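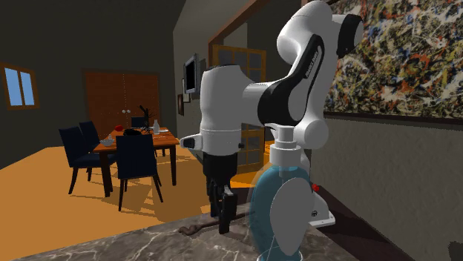 Shared workshop's kitchen robot arm clears its first simulated test, with a long way left to go

Members of Catside, a shared workshop above a row of storage units, say they have taught a robot arm to tidy a kitchen counter. So far the counter exists only on a computer. The real arm is expected to be bolted to a real bench in July, and until then the claim should be read with some care.

The project is called Amin. Its aim, as set out on a page the group put up on Saturday, is a "countertop helper" that anyone with a decent home shop could build around a secondhand industrial-style arm. It would pick up small items left lying on a kitchen surface, put them where they belong and leave everything else alone. The page says the software is "ready for hardware." The test log posted beside it suggests a more modest description.

According to the log, the group ran 243 attempts in simulation. In each one the arm starts above a marble counter with its gripper pointing down and has to pick up a thin brown stick lying flat on the stone. A pump bottle stands close to the base and must not be knocked over. Behind all this the simulated house carries on into a dining area with a wooden table and dark blue chairs, and none of that furniture is within the arm's job.

The stick was a sensible choice of problem. Flat, narrow objects are hard for a two-fingered gripper. The fingers have to come down very close to the surface without pressing into it, and a small error in height means they close on air or scrape the counter. Anyone who has tried to lift a chopstick off a table with stiff fingers knows the trouble. If the group can do this well, easier objects should follow.

Whether it can do this well is harder to say. The log marks an attempt as a success once the stick has left the counter. It doesn't record whether the arm kept hold of it for any length of time, and it doesn't record where the stick was put down, if it was put down at all. A helper that lifts things and drops them two inches to the left is not much help. The group says a stricter measure is being written.

The log also leaves out the pump bottle. Collisions were switched on, the page says, but contact with the bottle did not count against an attempt. That seems an odd thing to leave unscored in a kitchen. A person reaching around a soap bottle will nudge it from time to time and catch it. An arm that has not been told the bottle matters will carry on with the reach.

Members did answer questions by email, as a group, and they were open about much of this. "We wanted to see it move before we made the rules harder," they wrote. They said the bottle was put near the base on purpose, to get in the way of the lower part of the arm, and that a version of the test in which touching it ends the attempt will be run before any hardware is switched on.

That is good to hear, although it raises the question of why the page went up first.

The group's answer is money. Catside pays for tools out of monthly dues, and the arm is by far the biggest thing it has tried to buy. Members have put down a deposit on a used one and are asking for pledges to cover the rest, along with a gripper, a mount and an emergency stop. The page shows a pledge total but no target, and it doesn't say what happens to the money if the purchase falls through. Asked about this, the group said pledges would be returned and that the page would be changed to say so. It had not been changed by the time this item was written.

The simulated house came from Vandeo, a small outfit that sells ready-made interiors for robot testing. Members say they chose it over drawing their own kitchen because none of them had the patience for drawing chairs. The planning software that decides how the arm moves is a free package named Clatau, which the group has altered in ways it promises to publish. Both choices are reasonable for a hobby build. They do mean that the part made at Catside is fairly thin at this stage: the grasping routine, the test setup and a good deal of tuning.

There is nothing wrong with working in simulation first. It is cheap, nothing breaks, and a bad idea can be thrown out by lunchtime. Many home builders would have fewer holes in their drywall if they had done the same. The trouble comes in treating a simulated result as most of the work.

Marble in a simulator is perfectly flat and has exactly the friction it was given. A real counter has crumbs on it, and a seam, and a damp patch near the sink. A simulated stick weighs the same every time. The simulated arm always knows where its own joints are, and in the posted runs it also knows where the stick is, because the position is handed over directly by the software. There is no vision system in the loop yet. The page mentions this in its second-to-last paragraph, in a sentence that is easy to miss.

This last point matters more than the rest put together. Finding a thin dark object on a gray, veined surface is a real job, and one that a cheap camera under kitchen lighting may do badly. The veins in the stone are themselves long and thin. Until Amin can find the stick for itself, what has been shown is that an arm can go to a place it has been told about and close its fingers. Factory arms have been doing that for decades.

The group does not dispute this. It has a camera on order and expects to spend 5 weeks on that part, which strikes this reporter as brave. Members say they plan to begin with high-contrast objects on a plain board and bring in the patterned surface afterward. That order of work is sound, and it also puts off the hard case until after the date on which the page tells people to expect a working demonstration.

Safety gets a short section. The arm in question is much bigger than the desktop kits most hobbyists start with, and it is tall enough over a counter to reach a person's head. The page says the real one will run at low speed, inside a taped-off area, with someone holding the stop button. Those are fair rules for a workshop. They don't say anything useful about a home kitchen, which is the place the project claims to be for. Asked whether anyone should be running an arm of this size beside a family dinner table, the group said it would not recommend that "in the current version."

There is also the matter of who wants one. A countertop helper that takes up a large share of the countertop has to do quite a lot of tidying before it earns back the space. The group's page lists 17 household items it hopes to handle by the end of the year, among them spoons, pens, bottle caps and lids. Most people can put away a spoon in the time it takes an arm to plan its first move. Members say speed is not the goal and that they have in mind people who find bending, gripping or reaching difficult. It is a better argument than the one on the page, and it would be stronger if any such people had been asked to try the thing or help choose the list. The group says it intends to do that once there is hardware to try.

To its credit, Catside has put out its raw log along with the highlights, including the attempts that failed. Few hobby projects do. The failures are worth reading. In several the fingers stop short of the counter and close on nothing. In others the arm picks a route that folds it back over its own base and gives up partway. The group has labeled these "planner issues" and says a fix is in testing.

A public session is planned at the workshop after the arm arrives. Visitors will be able to watch from behind the tape, and the group says it will run the stick test on a borrowed slab of countertop with a full bottle of hand soap standing beside the base. Pledges remain open in the meantime. Anyone thinking of giving may want to wait for the page to say what the target is.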